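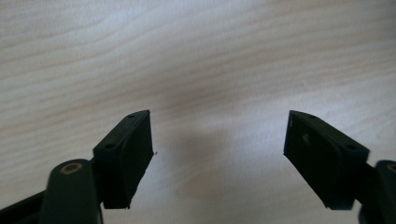 Section 3: Fitting the fingers and your first practice session

By now you should have two finished Zastley grippers, left and right, with the linkages moving freely. Well done – the fiddly part is behind you! This section covers the fingers, the cables and a first practice task. Allow 90 minutes if you're working on your own, less if a mate at the workshop can pass you screws.

You will need:
Both grippers from Section 2
Four finger blocks, black
The bag of finger screws
A small hex driver
The Stoica logging box and two black cables

3.1 Fit the fingers

1. Lay the gripper on a flat table with the linkage facing up.
2. Check that the threaded insert at the top of each arm sits flush. If one stands proud, warm it with a soldering iron and press it home.
3. Place a finger block on its connector with the two small holes in the slanted face pointing up.
4. Start both screws by hand, then nip them up evenly. Stop when the block no longer rocks.
5. Repeat on the other side, then open and close the jaws ten times.

Caution: Don't lean on the driver. The inserts are set in printed plastic and will spin if you overtighten them. Junhao Mao stripped three on the first Ginitz build, and getting them out took longer than printing a new arm.

Note: Rough lower edges on the pads are normal for printed parts. Trim any stringy bits with a sharp knife. Scuffs on the inner faces don't matter, but wipe off dust and oil before every session.

3.2 Connect the cables

1. Plug one cable into each gripper and leave a loop at the wrist.
2. Run the other ends to the logging box, clear of your elbows.
3. Power up the box and open the Drustitz viewer.
4. Squeeze each gripper in turn. The reading should move smoothly from 0 when closed to 742 when fully open. If it jumps, reseat the plug and try again.

Caution: Keep spare cable out of the walkway. Tape down anything that crosses the floor.

3.3 Practise with something floppy

Blocks and cups are easy, and you'll be bored with them in five minutes. Go straight to a bin liner! Thin plastic slides, bunches up and springs back, and you'll learn more about your grip from one bag than from a whole box of blocks.

1. Stand a small bin on the table within easy reach of both hands.
2. Open a liner and pinch the rim of the bag lightly in one gripper.

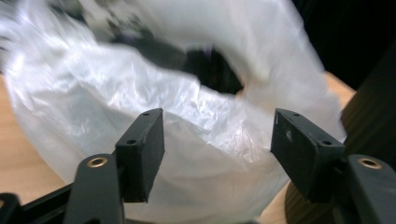
3. Bring the second gripper to the opposite side of the rim and pull gently until the mouth opens.
4. Lower the bag into the bin, then fold the rim over a little at a time, working outwards from the middle.
5. Let go with one gripper, check that the liner stays put, and let go with the other.

Go slowly. Fast movements blur the wrist camera's picture, and a blurry run isn't much use for training the arm later on. We kept 186 runs from our first batch and threw out plenty where somebody (usually me) was rushing.

Note: If the film keeps slipping, look at the angle of your wrists before you blame the pads. The inner faces need to meet the plastic squarely.

3.4 Starting and ending a run

1. Begin each run with the grippers resting near the front edge of the table, jaws open and facing each other.
2. Hold still while the box takes its starting position.
3. Do the task.
4. Come back to the same spot and hold still again before you stop the recording.

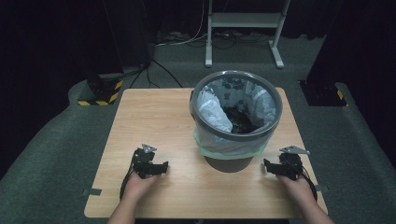
Keep the bin in the same general area for your first few runs, then start shifting it around and turning it. Different liners are great too – printed ones, coloured ones, whatever is in the cupboard.

Caution: Unplug the logging box before changing a finger or touching the linkage.

Once you can finish the liner task three times in a row without dropping the bag, go on to Section 4, Mounting the arm.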